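ok thread time. how we got my mother in law's house cleared out in one summer without anyone stopping speaking to anyone. long, sorry. mute me if you need to

Background: four bedrooms, an attic, a garage nobody had parked in since the kids were small. Sold in June, keys due end of July. My husband's family is spread across 3 time zones

First thing. We did NOT start with the attic. Everybody starts with the attic. You find one box of letters and it's 4pm and you are crying on a step stool

Started with the linen closet. Boring stuff. Towels have no opinions. Animal shelter took two carloads, they were thrilled

Sumathi (sister in law, the organized one) made a shared sheet. Every item anybody might want got a line. 587 lines by the end. You put your initials next to it, if two people put initials you call each other. On the phone. No texting about it, that was the rule and it was a good rule

Only real fight was over a pressure cooker. I'm serious. Not the jewelry, not the rugs. A dented pressure cooker with a new gasket. It lives with Sivaprasad now and we get photos of the dal

Paper: we bought a cheap scanner and did an hour every night after dinner. Tax stuff older than seven years went to the shred truck. Check what your own state wants before you do this pls

Look INSIDE the cookbooks. Look inside all the books. Found a birth certificate we'd paid to replace, plus cash, plus a recipe for lime pickle in her handwriting that I have now framed

Estate sale company or no? We talked to two. Vosten wanted a big cut and wanted us out of the house for the weekend. The other one never called back

So we did it ourselves in the driveway, 8am to 2. Made $1,780. Dwayne Gallagher from next door ran the cash box and would not take a dime so he got the good ladder

Pricing tip: round numbers only. 1, 5, 10, 20. The minute you write 3.50 on somthing you are doing math in the sun all day

Furniture is worth nothing. I'm sorry. The dining set that cost them a fortune in 1988, we couldn't give it away for a week. A young couple finally took it and they were so happy that I felt better about it

Stuff that sold in the first hour: cast iron, hand tools, sewing patterns, anything with a cord reel, Christmas lights (in July!!)

Toys are their own category. Puzzles and board games with peices missing, just let them go. But the big chunky bricks for toddlers last forever and some kid will want them

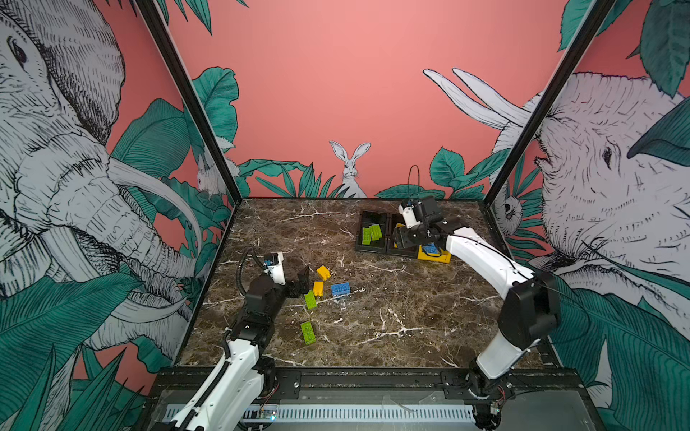
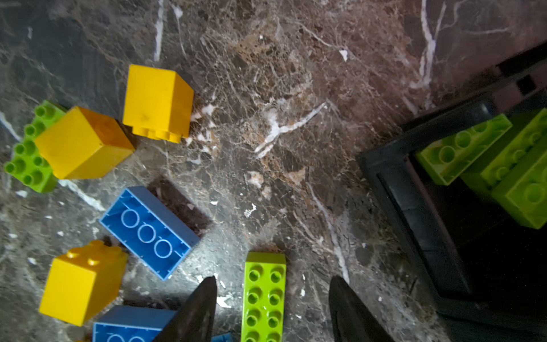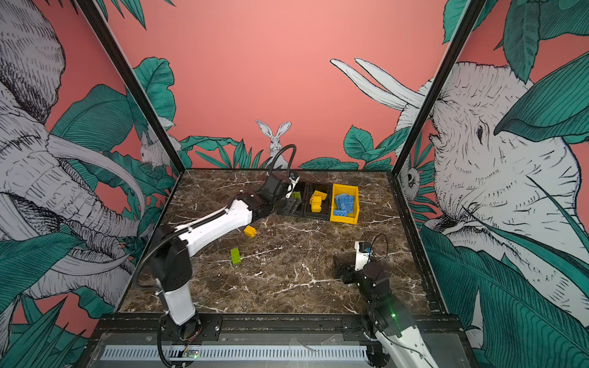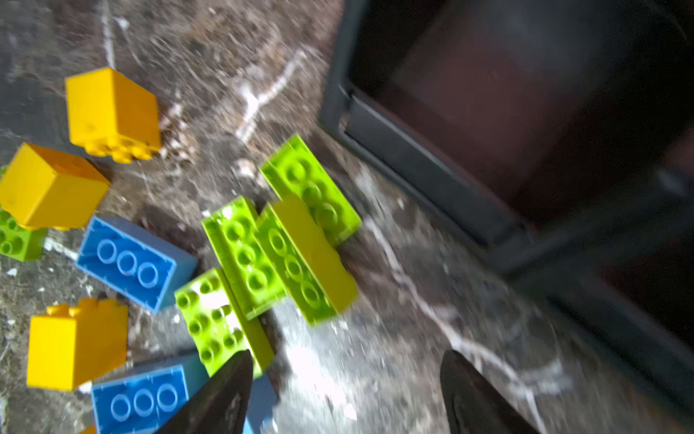 Ok clothes. Hardest part by a mile. Yamuna did the saris by herself with the door closed and we let her. Took her two afternoons. Each granddaughter got to pick one, the rest went to cousins

If there's a person in your family who needs the door closed, let them have the door closed

Donation pickup: book it EARLY. We called in late June and the first slot was three weeks out. Also they will not take mattresses, car seats, or anything with particle board, so read the list first and don't drag it all to the curb like we did

Paint cans. There were so many paint cans. County hazardous waste day is once a month where we are, we missed it, had to drive to the one in Seltgate with the windows down

Photos: we're not done. Four big tubs in my hallway. Ravindran says he'll sort them over the winter. we'll see. For now every tub has a label with the decade on it, best guess

Thing I'd do over: I'd have asked her more while she was still in the house. She's fine btw, she's in a one bedroom ten minutes from us and says it's too quiet. But half the stuff had a story and we'd ask by phone after it was already gone. Do it with her in a chair in the room and somebody writing it down

Other thing I'd do over: more trash bags. Thicker ones. Whatever number you bought go back and get more

Somebody's asking for the sheet template, yes, I'll clean it up and post it tonight after work. It's just columns: room, item, who wants it, where it went

and yes the lime pickle recipe too if she says ok. asking her tomorrow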